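Paper cups at the coffee table: how we keep them clean and dry

In our office kitchen at Gridamura we use 400 paper cups in a month, and before, many of them went to the trash without one coffee inside. They fell, they got dusty, or somebody pulled out 4 together. These small habits helped us.

Store the cups upside down. Dust then stays on the base and does not go where you drink.

Take a cup by the wall, a little away from the rim. The rim is the part which touches the mouth, so fingers should not be on it. If two cups stick together, turn the inner one gently. Do not squeeze, the paper gets a fold and later it leaks there.

Do not open a new sleeve of 100 when the old one is still half full. Close the open sleeve with a clip and put it in a dry cupboard, far from the kettle.

Wipe the table before you fill the dispenser. Sugar on the table travels to the cups very fast.

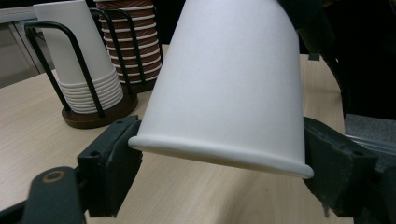

Chandrasekhar Arumugam wrote to us that he keeps the large cups and the small cups in separate stacks, and he fills each one only to the half in November, when fewer people come. We tried it also and the cups stay fresher.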